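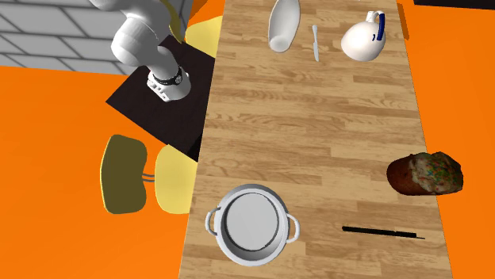 **breklow_dan** wrote:

Okay, need a sanity check from anyone who's run pick tasks in sim. I've got an arm on a stand next to a long table, kitchen stuff on the table, and the planner keeps timing out on the pot. Bread is fine. Pitcher is fine if I let it take the handle. The pot gets me "no valid plan" after 300 sampled grasps, nearly every time, and then once in a blue moon it finds one and does it beautifully, which is somehow worse.

Using the Fakir planner at default settings (I know, I know). Start pose is fingers down over the middle of the stand, nothing held. Colours are whatever the scene randomizer spat out, so yes, the floor is orange.

---

**kelpie_sim** wrote:

What's your collision mesh for the pot? If it's a convex hull you've filled the thing in like a hockey puck. Every grasp over the rim has a finger going "inside" solid pot, and the loops on the sides get swallowed by the hull as well. The planner's doing its job, poor thing.

---

**breklow_dan** wrote:

...it's a convex hull. Everything's a convex hull. The importer does that unless you tell it otherwise and I never told it otherwise.

---

**PiyumiW** wrote:

Kelpie's right about the hull but I'd be surprised if that's the whole story. I did a month of this for the Vollilham benchmark and our pot failures were mostly the grasp sampler. It scores on antipodal pairs across the whole object, so on anything wide it burns its budget proposing grasps the gripper can't open far enough for. You can fix the mesh and still get 300 rubbish candidates.

Try drawing samples from the rim and the two handles only. I'd also print the rejection reasons before you change anything. There's a flag for it, `--explain-rejects`, and it'll tell you straight out if it's width, collision or IK.

\- Piyumi Weerasinghe

---

**kelpie_sim** wrote:

Gonna push back a bit. Hand-picking regions works great until the randomizer gives you a pot with one long handle, and then you're writing special cases for every bit of crockery in the cupboard. Decompose the mesh properly, let the sampler filter on max opening up front, done. I'd much rather spend compute than spend my Monday labelling rims.

---

**PiyumiW** wrote:

Fair, if the width filter's there. It wasn't in the Fakir version we had, hence the labelling. I still think you're underselling how much a good prior helps, but I'm not going to die on a hill made of saucepans.

---

**tin_lid** wrote:

Has anyone asked about the knives? There are two of them on that table. The black one down near the pot is thin as anything, and if your perception node is padding it by a few centimetres you've basically put a fence beside the pot. The white one up between the bottle and the pitcher would be my other worry, pale on pale timber. My segmenter would miss that completely and cheerfully drive a finger through it on the way to the bottle.

---

**breklow_dan** wrote:

I'm on ground truth poses for now so nothing's getting missed, but the padding is a really good shout! It's a global setting and I cranked it up ages ago when I was fighting with the chairs. The arm kept clipping the backrests on the way across.

Ran it with the reject flag over lunch. Mostly collision, a decent chunk of width, hardly any IK. So you're both right, annoyingly.

---

**kelpie_sim** wrote:

Ha. Set the padding per object, then. Fat on the furniture, thin on the tabletop stuff. And keep the same seed while you do it or you'll be comparing two different kitchens and arguing with yourself.

---

**beltville_bruce** wrote:

Different opinion: skip the planner for the last bit altogether. Plan to a pregrasp over the rim, then a straight Cartesian move down with the pot excluded from the collision check. That's how we've always done it at Beltville.

---

**PiyumiW** wrote:

Please don't turn off collision checking on the object, Bruce, that's how you learn to like bent fingers. Allow contact for the fingertip links only and leave the palm and forearm checked.

---

**beltville_bruce** wrote:

It's a simulator, the fingers are free.

---

**breklow_dan** wrote:

They won't be free once this goes on the real arm, so I'm going with fingertips only. Mesh decomposition is chugging away on the pot now and padding's down on everything on the table. If it still sulks I'll try Piyumi's rim sampling and post the reject log.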